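4.2 Rest days and shooting percentage

The claim that college basketball teams shoot worse on short rest is repeated so often that few authors bother to test it. We coded 3,877 team games and marked each by the number of days since the last one. Figure 3 shows the two tables.
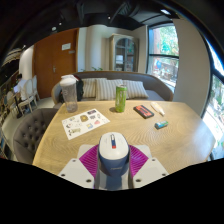
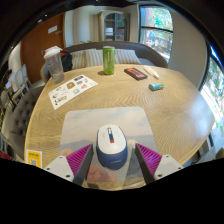

Figure 3. Wooden tables, one with a shaker bottle and one with a computer mouse on a pad.

Hideaki Honda objected that any rest effect would be hidden by travel, and that a model without miles covered could not tell a tired team from one that had spent the day on a bus. We take the point, but only so far. Adding travel to the model moved the estimate very little, and in the wrong direction for his argument. Nor did it help to drop the 21 games that changed venue on short notice.

What remains is a small dip on one day of rest, and we doubt even that. It depends on 5 teams with thin benches - take them out and the dip is gone. Nagano and Hayashi report a much larger effect, but they looked at a single conference and kept only players who logged 30 minutes or more. Players like that are the ones a coach leaves in when the game is close. We would not call the result a rest effect until someone finds it again in a full set of games.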